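Reserve Duty, Part 4: The Generator Section

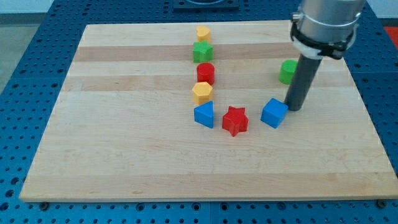

My second call-up was in May, and I was assigned to the generator section of a supply battalion. I had trained as a radio operator. The clerk at the reception desk said radio was full and handed me a slip for power and lighting.

The section had two trailer-mounted diesel sets and 18 men on paper. Fewer than that showed up. Our sergeant was Panya Limsakul, who in civilian life repaired cold-storage units for a firm called Thongdee. He gave us one evening of instruction. Check oil and coolant before every start. Drive the ground rod before connecting any load. Never refuel a running set, whoever is shouting at you.

Load was the constant problem. Each set was meant to run the command tent, the field kitchen's lights and a bank of battery chargers. Then the medics would plug in a refrigerator, and someone in the motor pool would add a kettle. The voltage sagged, the radios complained, and a runner came down the hill to find us. Limsakul made us write every connection on a sheet clipped inside the control panel door. Anything not on the sheet got pulled. The kettle was pulled a lot.

We changed sites on Wednesday, after dark, with no headlights. The move was 800 meters along a logging track, and it took until two in the morning. The second trailer slid into a ditch at the first bend. We got it out with a winch borrowed from the engineers, whose lieutenant, Kamonchanok Wattanapong, wanted a signature for it. I signed. The drawbar was bent but still locked onto the hitch, so we kept going.

At the new site the soil was thin over rock and the ground rod would not go in past half its length. We laid it flat in a trench by the stream and packed wet clay over it. The reading was acceptable by the tester we had.

I still have the clipboard sheet from the last night. Three entries are in my handwriting, and one of them says "kettle, approved."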